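Kitchen notebook, September
Braised cabbage wedges, third go

Started a little before 8 in the morning, coffee in one hand and the last entry open in the other, and I'm glad I read it back, since I'd completely forgotten that we ended the second go with Nestor writing "tastes like the pan" in the margin and underlining it. He was right. The wedges were soft all the way through and a nice color on top, but the liquid had cooked down to something dark and a bit bitter, and the cabbage had soaked it all up. So today was really about the liquid, with one side question about salting that Kalkidan Demissie has been wanting to try since the spring.

What we want, for anyone picking this up cold: a side dish that can sit next to a roast chicken or a pot of beans and hold its own. Wedges that keep their shape when you lift them with a spoon. Brown edges, sweet middle, enough sauce to drag a piece of bread through. It has to work in an ordinary kitchen with an ordinary pan, and it has to be forgiving if the chicken runs late (the chicken always runs late at my house).

Cabbages were the flat green ones from Drisevham again. They came in heavier than last time and very tight, lots of crunch, and the outer leaves had a little frost-blue look to them that I love. I took off only the worst leaf or so and saved those for soup. Cut through the core every time, leaving a piece of core on each wedge to hold it together. Last time I got impatient and trimmed the core too high on a few and they fanned out like a deck of cards, so I went slower.

Every pan got 500 grams of cabbage, weighed after trimming. We ran 4 pans:

Pan A: salted just before browning, stock and butter, lid on the whole time.
Pan B: same as A, but lid off for the last stretch.
Pan C: salted ahead and left on a rack for 2 hours, then treated like B.
Pan D: same as B, with a splash of the Gokell cider vinegar going in at the start instead of at the end.
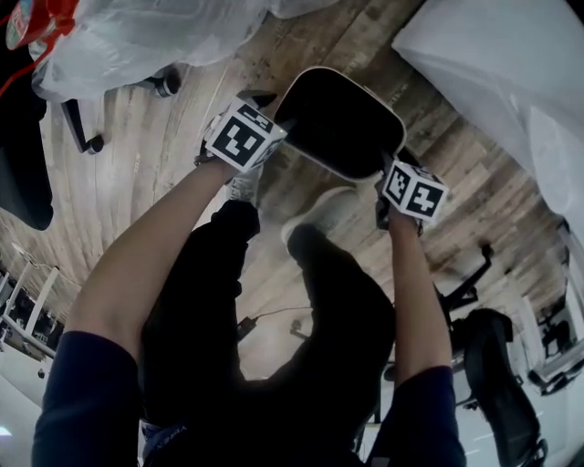 I browned everything in the heavy pan first, cut side down, medium heat, plain oil. I know some people like to do this in butter and I do too at home, but for the test I wanted to keep the milk solids out of it until the liquid went in, mostly to find out whether the bitterness was coming from scorched butter. Please be patient with this step! The wedges want to be left alone. If you go poking at them you tear the face off, and that browned face is the whole pleasure of the dish. I moved them when they let go of the pan by themselves.

Then the stock. We've been making our own vegetable stock for these, and in the second go I'd used one with a lot of roasted onion skin in it because it smelled so wonderful. I think that was half our trouble. Today's was much plainer: leek tops, celery, a carrot, parsley stems, strained early. Pale and a little boring on the spoon, and much better for it once it had reduced. I should have guessed, given that everything in it gets concentrated, but I was in love with that onion smell.

Spices from the Gebru order that arrived last week: caraway, yellow mustard seed, and a coriander that's smaller and more lemony than the one we finished. I toasted the mustard seed on its own and let it go in right at the end with the butter. Caraway went in with the stock. I held the coriander back and only tried it on the tasting plate, crushed between my fingers, and I'd like to give it a proper turn next time.

Oven notes. The Clastitz is still running hotter at the back left than anywhere else, and I rotated all the pans at the halfway mark and swapped shelves too. Whoever has it next, please keep doing this, even if it feels fussy. I had one wedge in pan B that caught on its corner before I got to it, and I left that one out of the tasting.

Now the results, more or less in the order we ate them.

Pan A was tender and sweet and a little bit like school lunch. Nothing wrong with it. The browning had gone soft under the lid and the sauce was thin enough to run across the plate. Nestor liked the flavor and said he'd happily eat it cold from the fridge, and he may have been serious about that, as he took the leftovers.

Pan B was what I'd hoped for. The edges dried out a bit and crisped back up once the lid came off, and the liquid went glossy. No bitterness that any of us could find. The core end was still a touch firm, which I like and Kalkidan doesn't.

Pan C surprised me. I'd expected salting ahead to make it limp, and the wedges did give up a fair bit of water on the rack, but they browned faster and more evenly and the seasoning went right into the middle. The trouble is the sauce: it came out too salty by the time it reduced. I'd salted the stock the same as for the others and that was just silly of me. With unsalted stock I think this could be the best pan of the lot.

Pan D, the vinegar at the start. Hmm. The color went a bit drab, more olive than gold, and the wedges took noticeably longer to soften. The flavor was rounder, though, without that sharp first bite you get when the vinegar goes in late. I went back for seconds, so I can't call it a failure. Could be lovely with red cabbage, where the acid would help hold the color.

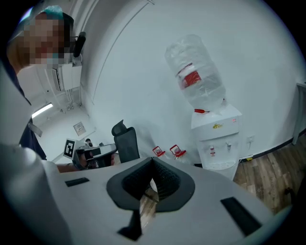
Teal-green cap and dark navy top, leaning in.

Holding test: I wanted to know what happens when dinner is late, so after tasting I covered pan B loosely and left it on the back of the stove with no flame under it. When we came back and put the probe in the thickest part it read 141 Fahrenheit, still nice to eat, and the sauce had thickened up a little more. A spoonful of hot water loosened it right away. The brown edges had softened, but a few minutes back in the oven with no lid took care of that. I'd tell people they can have it done before the chicken comes out and just warm it up during carving.

Kalkidan tried a half plate with a spoonful of thick yogurt underneath and the mustard butter over the top, and now I can't stop thinking about it. The cold and the hot together! It wants dill or something green, and maybe some toasted breadcrumbs for crunch. I'd rather not put all of that in the basic recipe, which ought to stay something you can do half asleep, but it would make a good note at the bottom of the page.

A small argument about the butter, for the record. Nestor Dela Peña thinks we're using too much and that it covers up the cabbage. I think it's fine. We've agreed to cut it a little and whisk it in off the heat so that it stays creamy, and then see who's smiling.

For the next go:
Salt ahead as in C, with unsalted stock.
Lid off for the last stretch as in B.
Vinegar at the end, tasted as it goes in.
Crushed coriander with the mustard seed.
Less butter (sigh).
One pan of red cabbage done like D, if Drisevham has any ready.
Try a pan with looser, older cabbage from the regular store, because that's what most people will have.

Also we're nearly out of caraway, and the small rack has a bent leg and tips if you load the left side first. The soup from the outer leaves is in the fridge in the tall container, please have some, it needs pepper.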